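How I Clean and Put Away Fluffy Slippers (and the Box They Live In)
Posted Jul 28, 2020

Summer is when I finally deal with the slippers. They've been kicked under the couch for months, they've collected crumbs and hair and who knows what, and if I shove them in the closet like that I'm annoyed with myself the first cold night of fall. So every year I clear off the table, get everything out, and give it an hour or so!

Mine are the half-and-half kind, with a sweater knit at the heel and long faux fur over the toes. That makes them a little fussy, because the fur wants one thing and the knit wants another. Never put this kind in the dryer. I melted the tips on a pair of Ellery slippers one February and they felt like a doormat afterward.

What you'll need

A soft brush (a baby hairbrush is perfect)
A lint roller
Two small bowls of cool water
A squirt of mild dish soap
A couple of old washcloths and a towel
A plastic box with some kind of opening for air

Step 1. Shake and brush

Take them outside and whack the soles together. Then brush the fur from the heel end toward the toe, short strokes, holding the roots down with your other hand if you hit a tangle. The lint roller is for the ribbed part only - on long fur it just grabs and pulls.

Look for any sewn-on labels while you're at it. I brush around those and keep the wet cloth off them too, after I scrubbed the lettering right off one.
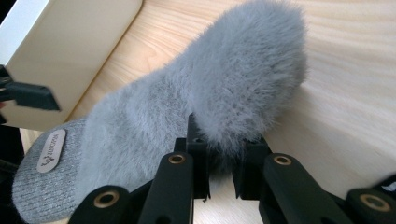

Can I just throw them in the washing machine?
Check the care tag first, and if it doesn't clearly say machine wash, stick with a damp cloth. I've had a cold gentle cycle go fine on all-knit slippers, but long pile comes out clumpy and the insoles take forever to dry.

Step 2. Spot clean

Mix the soap into one bowl and leave the other plain. Wring the washcloth out hard, dab the knit, then go over it with plain water. For the fur, wipe in the direction it lies and don't soak it down to the backing. Stuff the toes with a rolled-up sock so they keep their shape, and set them on the towel.

I give them 3 days, flipping them whenever I walk by. My neighbor Paavo Rissanen swears one night is plenty, and his closet smells like it.

Step 3. Get the box ready

I like a plain white plastic box with a slot near the top. You can hook your fingers in it to pull it off a shelf, and a little air gets in. Scuffs and gray smudges on the outside come off with baking soda paste most of the time. Rub gently, wipe, and dry the inside really well.

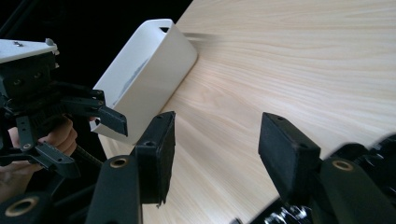

Step 4. Pack them

Put the slippers in side by side, soles down, with nothing heavy on top. Fluff the fur with your fingers one last time before you close the closet. I tuck in a cedar block, and a sticky note if a seam needs mending.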